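The Organizer Will Not Save You

Desk organizers promise a clear table and a calmer head. We spent a stretch of March finding out how much of that survives a real working day.

There's a kind of advertisement I've come to distrust. It shows a pale desk with a notebook, a pen lying parallel to the notebook, and a plant. There is never a charger or a box that came in the mail and got opened in a hurry. The pen looks like it has never run out.

Real tables hold other things. A phone gets put down wherever the hand happened to be. A cardboard box stands with its flaps out, white packages lined up in rows inside, and next to it sits one of those small rounded gadgets that might be a power bank or might be something for the internet. Most of us own a couple and would have to turn them over to tell which is which.

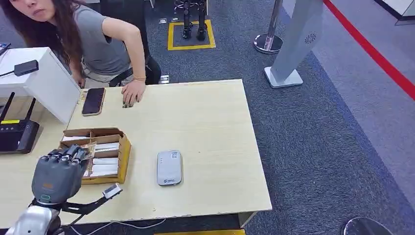
Reading time: 3 minutes

Urmila Pant sorts out other people's desks for a living, and she's less romantic about it than the companies that sell the furniture. I went to her with a list of complaints about organizers, hoping for an argument. She agreed with most of it.

"People buy the holder before they know what they're holding," she told me. "Then they go looking for things to put in it."

The holder in question is usually some version of the same item. Light plywood panels slot together with tabs, and dividers climb in steps from front to back so that flat things can stand up and be seen. Grotis sells one. Hirovex sells one with a drawer. The Tidance model costs $41 and comes with a leaflet about focus. I read the leaflet twice and remain as unfocused as I was before.

I'll admit the stepped design has something going for it. Papers laid flat become a pile, and whatever's at the bottom of a pile is as good as gone. Stand the same papers up and you can flick through them with one finger. That's a fair claim. It's also a claim you could make for a toast rack.

Where the brochures lose me is the before and after. Before, the table has a box on it, and some cables, and a phone. After, there's an organizer and a cup. Where did the box go? Somebody carried it into another room. I have done this myself when company was coming, and I didn't call it a system.

Pant starts with the box. If it's holding stock that gets used, it can stay on the table, but it needs a fixed spot and the flaps should be folded down or cut off. Open flaps eat up more surface than the box does, and they collect things. She's found keys under them, and once a check. If the box is only there because it arrived, it goes.
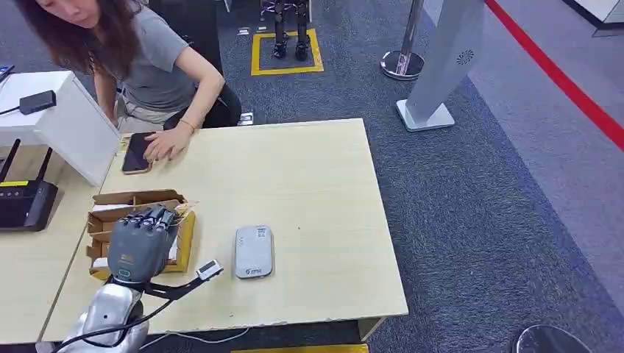 Should you keep the box something came in?

Keep it until the return window closes, then flatten it. If the item is fragile and you know you'll be moving within the year, keep the inner packing too and store both off the desk.

Next come the chargers, and here I was ready to be sold something. Every company in this business has an answer for cables. There are clips, sleeves, trays, and little leather straps with a snap. Araújo makes a covered bin with a hole in the back, and the bin is handsome, and after a while I couldn't tell you what was in it.

My trouble with cable products is that they all assume the cables are finished. They picture a desk where the same lamp and the same computer are plugged in forever. Mine changes every day. Something needs charging, so a lead comes out of its strap, and the strap goes in a drawer with the other straps.

Pant's method is duller and seems to hold up better. A power adapter that's in daily use sits on a side surface next to the table, a low cabinet if you have one, with its lead running away from where you work. Spare leads are wrapped around the hand, tied, and stood up in one compartment. She doesn't label them. I asked about labels twice, having bought a label maker, and she said I was welcome to use it.

The side cabinet was the one piece of advice I hadn't seen in any brochure, probably since most of those companies don't make cabinets. A surface beside the table, close to the same height or a bit above it, takes the laptop when you need both hands. People put up with a crowded desk for years with a perfectly good cabinet at their elbow holding a dead fern.

She's also hard on phones. A phone on a work table will end up at the edge, and it'll be moved six times before lunch. Her rule is a back corner, face up or face down, it makes no difference to her, as long as it's the same corner. I tried it for the rest of the month. I still lost my phone, but only in the kitchen.

And what about the floor? Nothing in the catalogs mentions it. I've come to think that's where a tidy desk keeps its secrets. Look down in any office that prides itself on clear surfaces and you'll find the bags, the power strip, and the folder marked urgent. Pant checks there first, before she's even looked at the table.

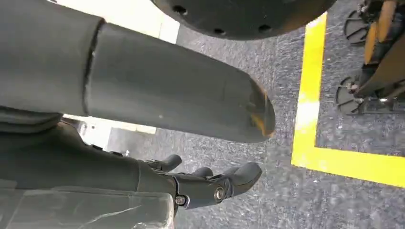
How often does a desk need clearing?

Once at the end of each working day is enough for most people, and it should take only a few minutes. Anything longer usually means there are items on the desk with no assigned place.

I pushed her on that phrase, "assigned place," because it's the sort of thing Tidance prints on tote bags. She laughed and said fine, call it wherever you'd look first. If you'd look for the scissors in the kitchen, keep them in the kitchen. Her clients spend up to $800 on storage for a single room and then go on looking for the scissors where the scissors used to be.

So is the plywood thing worth having? I went in expecting to say no. I bought one, put it together at the kitchen table (one tab was tight and needed a shoe), and gave it a slot for mail, a slot for the notebook I'm using, and a slot for cables.
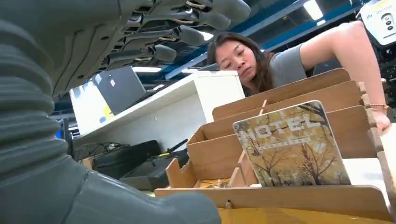
The front slot is the one that matters, and it's also the one everyone wastes. It's the lowest and easiest to reach, so it ought to hold whatever you pick up most. What it gets, nearly always, is the best-looking item on the desk. A book with a nice cover goes there and stays for a season. Pant calls it the shop window, and she moves whatever's in it to the back before she does anything else.

I moved mine. It was a paperback I'd been meaning to read since last summer. The mail went in front, and for a while I opened the mail. I can't say whether that was the organizer or the mild embarrassment of having paid for one.

The back slots have turned out less well. Small things slide down behind the dividers and lie there, a bundle of leads, a dry marker, a receipt that's probably important. You have to tip the whole unit to get them out, and then the sheet of paper you'd leaned against its base slides off. Grotis says its newer version has a solid bottom. I haven't seen it.

My advice, for what it's worth, is to wait. Clear the table with what you have. Use a cereal box with the front cut down, if you can stand to look at it, and see which slots fill up and which don't. If after a month you're still reaching for the cereal box, buy the plywood one, the plain kind with no drawer. Mine is still on the table. The leaflet went out with the cardboard.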